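# Flalia: preguntas frecuentes

Versión de febrero, se irá ampliando.

**¿Qué es?**
Un método para entrenar políticas de agarre solo en simulación. Escenas generadas, objetos mezclados, un brazo. Nada más.

**¿Cuántas escenas hay?**
2000 de entrenamiento y 200 de prueba, con muebles que no salen en las primeras. No mezclar!

**¿Qué diferencia hay con Detgate?**
Detgate filtra los agarres malos despues de planificar. Flalia los puntúa antes, con la nube de puntos completa. Más lento al arrancar, menos reintentos.

**¿Funciona con objetos finos?**
Regular. Lápices y palos de pie, mal: la pinza los tumba al acercarse. Con latas y cuencos va bastante mejor.

**¿Cuántas demos por tarea?**
Hasta 7. Con más no vimos mejora.

**¿Semilla?**
2077 en todas las tablas. Si cambias la semilla, dilo en el issue.

**¿Qué pinta tiene una escena?**
Mueble, objetos pequeños repartidos por encima y el brazo a un lado. Texturas y luz cambian de una a otra.
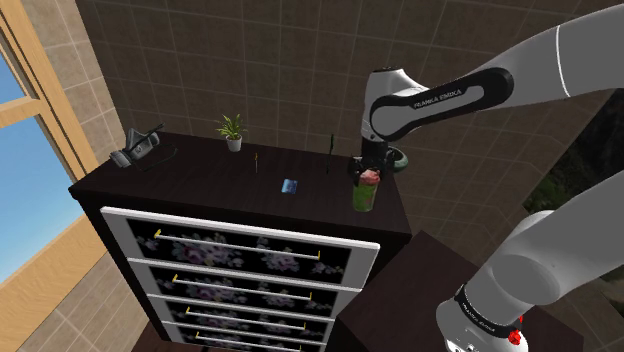

*Escena simulada: brazo Franka Emika con la pinza junto a la lata verde, sobre la cómoda.*

**¿Y los cajones?**
La tarea de abrirlos va en Haston, otro repo. Aquí solo lo de arriba.

**Me falla la carga de mallas**
Borra la caché de Goh y vuelve a lanzar. Si sigue igual, issue con el log entero, no una captura porfavor.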